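Umbridge Community Kitchen
Pre-opening walkthrough, dining side and back hall
Completed 2024-08-09. Items carried over from January are marked "again."

Marks used: OK, FIX, WATCH. Comments are signed off by whoever felt strongly enough to type one.

1. Exits and aisles

1.1 Front door opens fully without a shoulder. OK
1.2 Rear exit clear. FIX, again. The stack of folding chairs has moved from the left side of the door to the right side of the door. I accept that this is technically a response to my last report.
1.3 Exit sign lit. OK on mains. On battery it glows like a tired firefly. WATCH.
1.4 Occupancy notice posted. FIX. It says 70. The old notice behind it says 200, and the corner is peeling so that both can be read at once. Take the old one down.

2. Fire

2.1 Extinguishers mounted and tagged. OK for the hall. The one by the stove is mounted behind the apron hooks, and the aprons win. FIX.
2.2 Smoke alarms tested. OK. The Orozco unit in the pantry is loud enough that the shop next door came over to ask.
2.3 Range hood filters. WATCH. Cleaned, put back, one of them in backward.
2.4 Stove shutoff labeled. OK. Somebody has added a smiley face, which I'm letting go.

3. Tables and serving surfaces

3.1 Tabletops wiped down and free of chips or lifted edges. OK
3.2 Tables stand level. Two on the window side rock. Folded napkins do not count as a repair. FIX.
3.3 Baskets for bread and fruit. Woven plastic only; the willow ones hold crumbs and can't go through the sanitizer. Check the strands for splits, inside corners first. OK

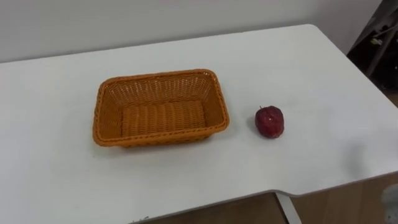 Reply, Iltell desk: we were told plastic baskets still need a liner if the bread goes in unwrapped, so could 3.3 say that? Ours got marked down for it at the last county visit.

Fair. Adding it as 3.4, and thank you for letting us learn it at your expense.

3.4 Liners on hand for unwrapped bread. WATCH. There is one open pack, and it's being used to level a table (see 3.2).
3.5 Sanitizer mixed at 200 ppm, test strips in the drawer. OK on strength. The strips were in the drawer, under the takeout menus, under the other takeout menus.

4. Cold storage

4.1 Fridge thermometer present and readable. OK
4.2 Temperature log filled in. FIX, again. The same number is written for every day of July in the same pen, by a person with a very steady hand and, I suspect, one free minute on July 31.
4.3 Raw below cooked. OK
4.4 Nothing on the floor. OK, if we agree that a milk crate is a shelf. It's 6 inches off the ground, so we do.
4.5 Door gasket. FIX. Grullance quoted 390 dollars for the replacement, fitted. The duct tape was cheaper but it has stopped being a gasket and is now just tape.

5. Floors and bowls, which the county form puts together for its own reasons

5.1 Wood floor in the dining area free of raised boards and splinters. OK
5.2 Mats flat. The one at the sink curls up at a corner. Turn it around or throw it out. FIX.
5.3 Serving bowls free of cracks and worn glaze. One bowl per table, so nobody has to reach over a neighbor's soup. OK

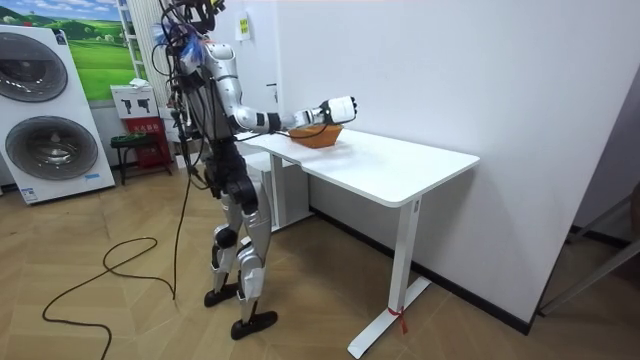 6. Hand washing

6.1 Hot water at the sink in under a minute. WATCH. It got there eventually. I had time to read the poster on hand washing twice.
6.2 Soap and paper towels stocked. OK
6.3 Sink used only for hands. FIX, again. There was a colander in it.

Next walkthrough when the gasket is in. Chairs away from the rear exit today, please — and by away I mean a different room.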